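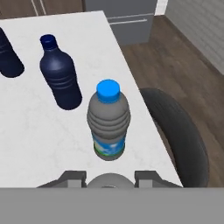

6/24/23

Yesterday evening I went with my cousin to see Rumcombe play against Drudport. I am still learning the rules of baseball, so she explained to me why the runner must go back after a caught fly ball. We sat two rows behind the dugout. Rumcombe lost 5 to 4, and Fagundes left the bases full in the last inning – I felt very sorry for him. The board said 1,961 people came. In November I did not know what a bunt is, and now I shout about it.

Dima Masri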